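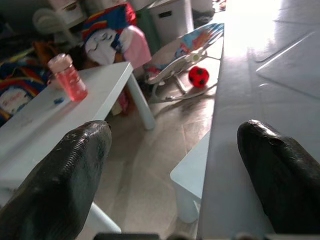
White tabletop, strong light from the right

From: Pak-hei Yau
To: Jutoston Vanners list
Date: Wednesday, October 29, 2025
Subject: Re: Awning rail or free-standing for the Follik?

Hok-lam Ng wrote:
> We've had the Follik since June and love it, but I can't decide
> between an awning that slides into the rail and one that stands
> by itself. We mostly do weekends, 2 nights at a time, and we
> like to drive off for the day. Does anyone have both? Also, is
> the pitch at Lo hard standing or grass?

Hi Hok-lam, and hello all,

Oh, go free-standing! We had a rail awning on our old van for three seasons and it was lovely and snug, but every time we fancied a trip to the beach we had to unhook the lot, and threading it back in on a windy evening tested the marriage. With the Hisard we just undo the two straps, roll up the tunnel and off we go. The chairs, the boots and the dog's bed all stay put.

It does take up more room in the locker (ours lives under the back seat, with the pegs in a separate bag) and you have to park fairly straight when you come back. I put a tent peg with a bit of ribbon on it by the front wheel before we leave, and after that it's easy - well, easy for me, I'm the one waving from the grass.

One thing to check before you buy is the height from the ground to your gutter, measured on level ground with all your kit on board. Ours came out 10 cm lower than I'd guessed, and the bigger size would have sagged and held every drop of rain.

Lo is grass on the top field and gravel by the gate. We've stayed on both. Take rock pegs for the gravel and a proper hammer, as the rubber mallet is hopeless there. The top field is much nicer, with a view right down the valley, but it's 80 metres to the tap so bring the rolling water barrel if you have one.

We'll be there for the next meet and you're very welcome to come and have a go at putting ours up. Bring a flask and I'll bring the ginger cake!

All the best,
Pak-hei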